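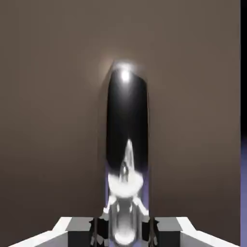 Rosalind Lindgren wrote that the simulator supplied with the Mollden gripper kit had saved her a set of fingers, as she had tried the grip on screen for two evenings before printing a single part, and that she would advise other home builders to do the same.

Mollden Parallel Gripper Kit, with Simulator Model
October
By the Mollden workshop desk

The Mollden kit is intended for persons building a small robot arm at home or in a shared workshop. It comprises a parallel gripper with two fingers, the drive unit, a wiring loom and a licence for the matching model in the Saliba simulator. The arm itself is not included. The gripper may be fitted to any arm with the Skiltville wrist plate, and a drawing of the plate is supplied for those who prefer to make their own.

The simulator model shows the gripper with white and light grey outer fingers and dark inner blocks. Users may place a test object between the fingers and view it from the wrist. Simple shapes such as capsules, blocks and discs are provided, and the surface of each may be set to matt or gloss. Glossy surfaces return a reflection of the gripper, which is useful to builders who intend to fit a wrist camera and wish to learn how their software responds to bright spots and mirrored shapes.

Supplied with the kit

Gripper body, assembled
Finger set, 2 pieces
Mounting screws, 4 pieces
Wiring loom with Flollau connector
Printed assembly guide
Simulator licence for one household or one workshop

Order number: 944

Assembly

The gripper body is delivered closed and should remain so until the loom has been connected. The mounting screws are to be tightened by hand in opposite pairs. Power must be off while the fingers are being fitted or changed. Builders working in a shared workshop are asked to label the power supply, and to keep the emergency stop within reach of the person running the arm.

A first run should be carried out in the simulator, using the same settings file that will later be loaded on to the drive unit. The file is plain text and may be opened in any editor. Grip force is set low on delivery – it should be raised in small steps, with a soft object between the fingers.

Limits of the model

The simulator does not represent wear, loose screws or slack in a home-made wrist plate. A grip that holds on screen may therefore slip on the bench, particularly with smooth objects. Printed fingers made to the user's own design can be imported, although their weight must be entered by hand.

Spares and returns

Finger sets and looms may be ordered separately. Unused kits may be returned in their original packing. A simulator licence that has been activated cannot be refunded, but it may be passed to the next owner of the gripper on written request to Mollden.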